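Sorting club, week five

We are up to week five of the robotics club at Ernstead and the sorting project has finally got somewhere, so I thought I should write it up before I forget the details.

The task came from Dörte Grube, who runs the club. Two arms, two trays, two small containers, and each container has to end up in the tray of its own color. All of it is done in simulation for now. We get the room from 4 until 6 on Sunday and the simulator takes a good part of that to load on the older machines.

Qistina Pattinasarany and I have the turquoise side. The other pair has pink, with a purple cup that everyone agrees is close enough.

Most of the first month went on the reach. Our planner, which we named Cirillo, liked to swing the elbow much too wide, and on one bad afternoon it quit 71 times in 200 tries. Qistina found the cause, a joint limit I had typed in with the wrong sign. I had looked at that line a dozen times.

After that we worked on the approach. We now stop the gripper 80 millimeters short with the fingers open, check the camera view, and then go in – slower, but much easier to debug.

The whole table first, then a view down over our side with the fingers open.
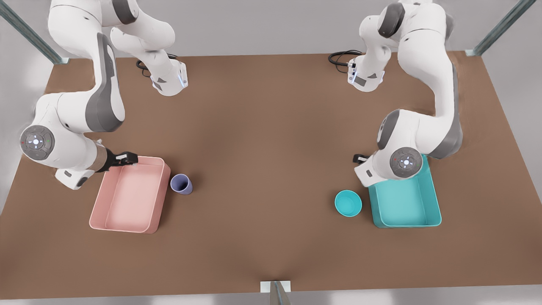
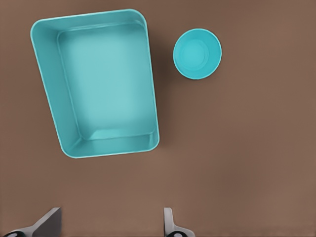
What's left to do

The drop still needs work. We let go too high and I want to bring that down before we change anything else. Dörte also wants both arms moving at the same time, so the two pairs will have to merge their code. Ours is 371 lines, with very few comments. I have started adding some.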